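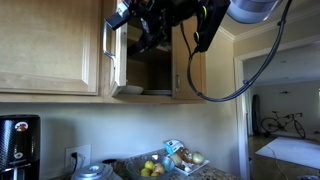

Wall units over the worktop, white crockery on the lower shelf.

STASTEN HOUSE: SHARED KITCHEN
Minutes of the fit-out and storage meeting, March
Held in the ground floor office, 2.15 pm

Present: building manager, two tenant representatives (first and second floors), joiner from Kulkarni, minute taker.
Apologies: tenant representative, Drirkau annexe.

1. Minutes of the previous meeting
Agreed with one correction. Under item 4, "base unit" should read "wall unit". The action itself is unchanged.

2. Matters arising
2.1 Sealing of the granite worktop. Deferred until the joinery work is closed. The product data sheet is still to be supplied.
2.2 Crown moulding. The second floor representative asked if the paint was to be the same white as the wall. The building manager confirmed that it was. Closed.
2.3 Job reference. Kulkarni will use 1337 on all further paperwork. The earlier reference is withdrawn and invoices carrying it will be returned.

3. Wall units
3.1 The hinges on the raised-panel doors were adjusted before the meeting. The joiner reported that the doors now close without touching. The first floor representative had found one of them stiff and will check it again over the coming month.
3.2 Clear height above the lower shelf was given as 290 mm. It was agreed to leave the shelf where it is. A request to lower it by one peg was not supported, as the tall glasses are to be kept elsewhere.
3.3 Plates and bowls in daily use stay on the lower shelf, in separate stacks. Serving dishes are not to be put on top of them. The upper shelf is for items used once a week or less.
3.4 The bar handles are the Fudent pattern from the original order. Two spare sets are held in the store cupboard. The screws supplied with the spares are too short for the doors and Kulkarni will replace them at no charge.

4. Drawers
4.1 The joiner tabled the measurements. Internal depth of the plate drawer, front to back, is 393 mm. Internal height is 196 mm. Both agree with the drawing.
4.2 There was a long discussion on whether plates should be kept in a drawer at all. The second floor representative preferred all plates on the shelf, so that there is one place to look. The first floor representative said that some tenants could not comfortably reach the wall units and that a low stack was needed. 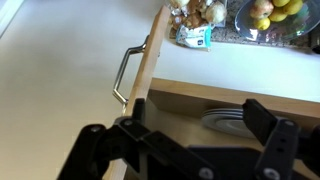

4.3 It was agreed that one stack of white plates will remain in the drawer, kept towards the back, and that the stack is not to rise above the drawer side. Bowls do not go in this drawer.
4.4 A non-slip liner was proposed. The joiner advised against anything glued to the timber. A loose mat, cut to size, is acceptable. The building manager will obtain one price for the mat and one for a peg board insert. The insert would reduce the usable depth and the joiner is to state by how much.
4.5 Runners. Kulkarni to confirm the load rating in writing. Until this is received, cast iron pans are not to be stored in any drawer.

5. Worktop and sockets
5.1 The coffee maker stays at its present position. It may not be moved in front of the socket.
5.2 Appliance leads are to be kept clear of the worktop edge. Clips to be fitted to the underside of the wall units if the landlord agrees to further screw holes. The first floor representative asked for the holes to be marked out before drilling.
5.3 The fruit bowl may stay on the worktop. Other food is to be put away or labelled.

6. Drirkau annexe
The annexe has asked for the same unit layout. No decision was taken in the absence of its representative. Drawings to be forwarded for comment.

7. Any other business
The list of shelf contents inside the pantry door is out of date. A new list will be issued after the mat has been fitted.

Actions
3.1 Recheck stiff door: first floor representative
3.4 Replacement screws: Kulkarni
4.4 Prices for mat and insert: building manager
4.4 Loss of depth with insert: Kulkarni
4.5 Load rating of runners: Kulkarni
5.2 Landlord's consent for clips: building manager
6 Drawings to Drirkau: minute taker

The meeting closed at 3.05 pm.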